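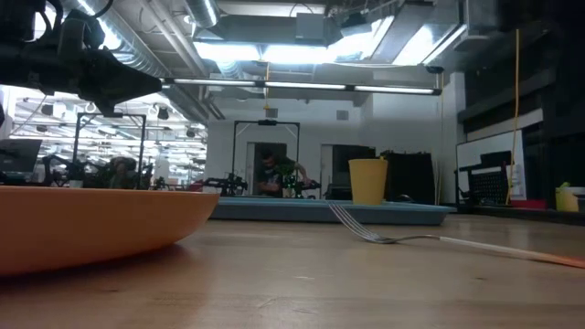

Tray layout for a single place setting: cup position and cutlery order

Itance Forums > Kitchen and Dining > Tableware and Table Care

teal_margin
Posts: 763

I am writing a one-page layout sheet for the shared lunch tables at Cirillo, where people carry their own tray, eat and clear up after themselves. The set is one bowl, one plate, a plastic cup, a fork, a spoon and a napkin. The table is wood, finished with Prondum hard oil. The tray is a rectangle with a raised rim and rounded corners.

What I have so far for the carried state:

1. Cup upright in the far right corner.
2. Fork and spoon side by side, parallel to the short sides, heads away from the user, fork on the left.
3. Napkin off the tray, to its left.
4. Plate and bowl off the tray, carried second.

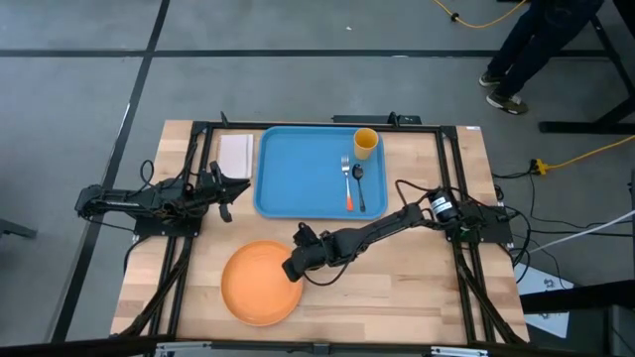
Item 4 is the one I expect objections to. With the plate on the tray, the cutlery has to go on top of the plate or under its rim, and both arrangements slide when the tray tips. Two trips solves that but doubles the walking. Is there a standard arrangement I should be following?

drainboard
Posts: 71

No standard that I know of. Canteens all do it differently.

I disagree with item 1. A full cup in a corner is the worst place for it. The load wants to be near the line between your hands, and the far corner is as distant from that line as you can get. Put the cup in the middle of the right-hand side and move the cutlery left to make room.

halfround_file

Depends whether the cup is full. If it is filled at the table, the corner is fine, as an empty plastic cup weighs next to nothing and the rim stops it on two sides. If it is filled at the counter, drainboard is right.

teal_margin

Filled at the table. There is a jug. I should have said so and will add it to the sheet.

ovenglove45

Why is the napkin off the tray? It is the lightest item and the easiest to lose. Ours goes under the fork, folded edge to the left. That also stops the fork rattling.

teal_margin

It was under the fork in the first version. People picked up the fork and the napkin came with it and ended up on the floor. Laid flat to the left of the tray it stays put until someone wants it. I accept it has to be carried separately.

ovenglove45

Then it isn't part of the carried state and your numbering is wrong. You have two lists mixed together: what is on the tray when it moves, and what is on the table when you sit down.

teal_margin

Fair. I will split it into "carried" and "laid".

drainboard

Separate question. Are the forks being put straight on the oiled wood? In my experience hard oil tolerates water and heat well enough but a fork dragged by the handle leaves fine lines along the grain. You only see them in low side light.

teal_margin

Sometimes, yes, mostly when people clear the tray first and leave the cutlery for last. The forks are metal with four tines, and they go down with the tips up.

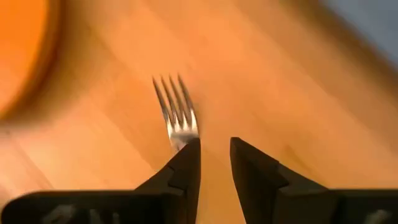
The shoulders and the tips are where I would expect wear on the oil, depending on which way up the fork lies. I have not found any lines yet, but the tables were only oiled in April.

halfround_file

Tips up is correct. With the tips down you have four small points under whatever weight gets put on top. With the tips up the fork sits on the curve at the back of the head and the end of the handle. Both are smooth.

The other thing is to lift by the neck and not slide it to the edge of the table to get a grip. A thin fork flat on a smooth top is awkward to pick up, which is why people slide it.

drainboard

Or leave the cutlery on the tray for the whole meal and skip the problem.

ovenglove45

Then you are eating over a tray rim. I can't stand that.

drainboard

Plenty of people do it daily without complaint.

halfround_file

For the oil, wipe with a damp cloth, dry it, and recoat the area in front of each seat before it looks dull. I used Arano wax over Prondum once and would not do it again. The wax sat on the surface and marked with every cup.

teal_margin

Noted, no wax. Revised version:

Carried: tray with empty cup in the far right corner, fork left, spoon right, heads away from the user.
Laid: napkin to the left of the tray, plate or bowl in front. Cup filled from the jug.
Cleared: cutlery back on the tray first, then the cup. Plate or bowl last, carried by hand.

drainboard

Still two trips.

teal_margin

Yes. The counter is 2 metres away, so I am leaving it in.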